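Automation at Firncombe

Firncombe is a contract catering company that supplies trays and tableware to office canteens and small hospitals. Since the opening of its second dish room it has moved part of its tray handling from manual work to machines. The change is often cited in trade courses on kitchen automation, mainly for its effect on job duties.

Background

Before automation, each shift in the dish room had 11 workers. Most of them sorted returned trays and plates by hand and stacked them for the next meal service. The work was repetitive, and wrist and shoulder complaints were common. Turnover was highest in August, when temporary staff left for other jobs.

Introduction of the system

The company bought two robot arms from Schwerdtfeger and scheduling software from Studix. The arms were taught by demonstration: a worker picked up and set down trays and plates with a hand-held gripper, and the recorded movements were used to train the arms. Dish room staff did this work on paid time. The training set held 811 recordings when the first arm went into use.

Effects on staff

Shifts now have eight workers. No one was dismissed, but open positions were left unfilled. Three new duties were added to the job description: clearing jams, checking stacks and recording new demonstrations when tableware changes. Workers who record demonstrations receive a higher hourly rate.

Efthymia Balaskas, a shift leader, has written that lifting injuries fell but that the work became lonelier, as people stand farther apart and talk less. Some older employees also objected to the software setting the pace of the line. Firncombe later let shift leaders slow it by up to 2 percent without approval, a limit that staff representatives consider too low.
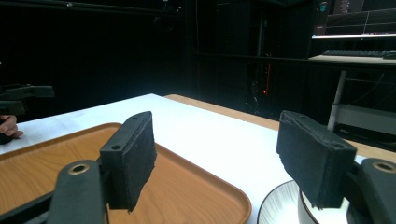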